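The Thirty-Day Trial
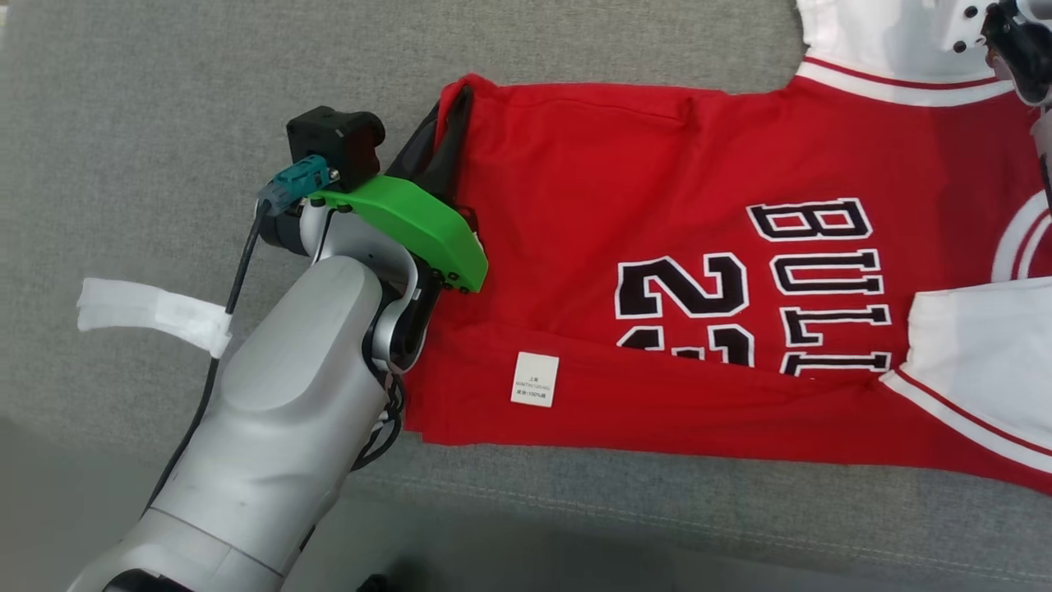 The Cemomano at work on a red Bulls jersey, Truvville.

Finn Brinkmann had reviewed eleven laundry gadgets for Zoturby and kept none of them. The Cemomano cost $3461 with the second arm, or $1250 a year on subscription, and the brochure used the word "effortless" on every page.

"It learns your wardrobe," said Hauke Heitmann, who had driven it over from the Tiedemann showroom and seemed in no hurry to leave.

"I own nine shirts."

"Then it'll learn fast."

Finn put the kettle on. When he came back the green finger was pressed down on the edge of the jersey and the fold ran dead straight across the cloth. He'd give it that. He wrote "straight" in his notebook and then, to be fair to the readers, "slow" beside it.

"Is it meant to stop there?"

"It's thinking."

"About what? It's a singlet."

Hauke checked his tablet. The colour of his ears changed a little. He said the firmware was due for an update in October and that the customers who'd waited had been very happy.

"Which customers?"

"There's a testimonial on the site."

"One?"

"It's a long one."

The arm went back to work, or at least the motors made a noise. Finn drank his tea and did the sums on the back of the brochure. He could fold a jersey in the time it took to yawn. At the subscription price he would need to hate folding a great deal more than he did, and he'd have to find somewhere to put the thing besides.

"You haven't asked about the socks," Hauke said.

"Does it do socks?"

"No."

Finn laughed, and wrote that down too. It was the first straight answer he'd had all afternoon.

By five o'clock Hauke had his coat on. He left the manual, a spare cable and a form that would turn the trial into a purchase unless somebody cancelled it in writing. Finn read the form twice at the kitchen bench. The cancellation address was on page 2, in grey type, and he copied it onto an envelope before he rinsed the cups.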